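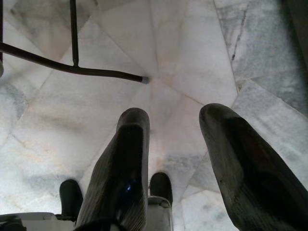
Greifer öffnet ohne Befehl – Estus-Arme mit Holtia-Greifern

Forum: Servicerobotik > Störungen und Sicherheit

brandes_g schrieb:

Moin zusammen,
ich habe zwei Estus-Arme mit Zweifingergreifern von Holtia, Steuerung ist eine Boltstead. Aufgabe ist Tischdecken, also Teller, Gabel, Löffel, Schale, Becher. Seit Freitag geht der linke Greifer zwischendurch von selbst auf. Kein Befehl im Log, kein Not-Halt, keine Fehlermeldung am Arm. Der Greifer fährt einfach auf und bleibt offen. So wie auf dem Bild der Handkamera steht er dann da, Finger weit auseinander, und nimmt keinen Schließbefehl mehr an. Erst nach Neustart der Steuerung geht es wieder.

In 4 Stunden Betrieb kam das 7 Mal vor. Zweimal ist dabei der Edelstahlteller auf den Marmorboden gefallen. Rechts ist der Fehler noch nie aufgetreten.

Firmware ist aktuell. Hat das schon jemand gehabt?

Gruß
Gerd Brandes

kabelkanal schrieb:

Wie ist die Leitung zum Greifer verlegt? Bei uns war es Kabelbruch direkt hinter dem Stecker. Sah von außen einwandfrei aus. Stell mal ein Bild vom ganzen Aufbau rein.

Mirko_S schrieb:

Glaube ich nicht. Bei Kabelbruch fällt die Spannung weg, und der Holtia bleibt dann stehen, wo er ist. Der fährt stromlos nicht auf. Ich tippe auf den Timeout in der Boltstead. Der steht ab Werk auf 500 ms, und wenn die Kommunikation länger weg ist, geht der Greifer in Grundstellung. Grundstellung ist offen.

kabelkanal schrieb:

Und warum ist die Kommunikation weg? Eben. Versorgung und Bus liegen in derselben Leitung, da kann auch nur eine Busader einen Wackler haben.

brandes_g schrieb:

Die Leitung geht am Handgelenk in einer Schlaufe raus und dann am Arm runter. Rechts läuft sie in einem Bogen über den Greifer. Beides hat Chu so montiert, unser Mechaniker.
Timeout steht tatsächlich auf 500 ms. Den habe ich nie angefasst.

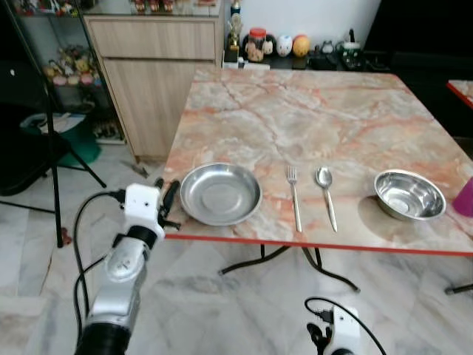
kabelkanal schrieb:

Die Schlaufe links gefällt mir nicht. Wenn der Arm an der Tischecke arbeitet und das Handgelenk dreht, kann die an der Tischkante hängen bleiben. Zieh mal mit der Hand dran, während du den Bus mitschreibst.

Außerdem: was liegt da auf dem Boden vor der vorderen linken Tischecke? Das kleine dunkle Ding. Falls das ein Clip oder eine Schraube ist, würde ich den Arm vorher nicht mehr einschalten.

Mirko_S schrieb:

Kabel hin oder her, die Grundstellung gehört geändert. Ein Greifer, der bei Busausfall loslässt, ist bei einem Teller ärgerlich und bei einem vollen Topf ein Unfall. Bei uns steht die Reaktion auf "Position halten".

tanja.w schrieb:

Da widerspreche ich. "Position halten" heißt auch: Wenn jemand die Finger dazwischen hat, bleiben sie dazwischen. Das kann man nicht pauschal umstellen, das muss in die Risikobeurteilung. Arbeiten Leute am selben Tisch, Gerd?

brandes_g schrieb:

Ja, beim Nachlegen. Arme stehen dann, sind aber unter Spannung.

tanja.w schrieb:

Dann bis zur Klärung nur mit gedrücktem Not-Halt an den Tisch. Vorher prüfen, ob die Greifer bei euch am Not-Halt-Kreis hängen. Bei manchen Aufbauten sind es nur die Arme.

brandes_g schrieb:

Rückmeldung. Das Teil am Boden muss ich noch suchen, beim Fegen war nichts mehr da. Ich habe an der Schlaufe gezogen und den Bus mitgeschrieben: Beim Zug nach unten Aussetzer von über 500 ms, danach fährt der Greifer auf. Also hattet ihr wohl beide recht. Leitung ist bestellt, 2 Stück, die rechte tausche ich gleich mit.
Der Not-Halt schaltet die Greifer bei uns wirklich nicht ab. Das geht jetzt an Boltstead, so lange bleibt die Anlage aus.

Mirko_S schrieb:

Schreib bitte rein, was Boltstead antwortet. Ich habe dieselbe Steuerung und den Kreis nie nachgemessen.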